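## Brusance Produce Swap: your questions

**When is it?**
Every Thursday at the Nitwood hall, doors at 2 pm. Come early if you love greens, they go fast!

**Do I need to bring something?**
Nope! Plenty of folks just take the first time. If you have a lemon tree going wild, though, please share (we never have enough lemons).

**Can I bring store-bought fruit?**
Sure, as long as it's whole and uncut.
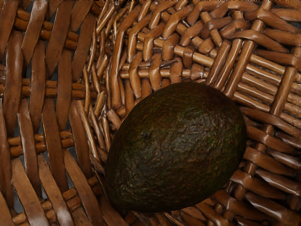

*An avocado in a wicker basket.*

**How do I ripen a hard one?**
Paper bag, with a banana, on the counter. Works great on pears too!

**Is there a limit?**
Please stick to 12 items per household until 4 pm. After that, fill your arms!
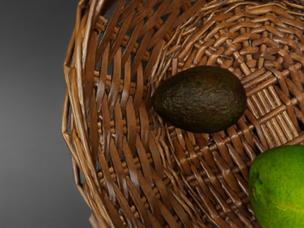 **What happens to leftovers?**
The Grusik soup kitchen picks them up that same evening, and they make a squash soup we still talk about in July.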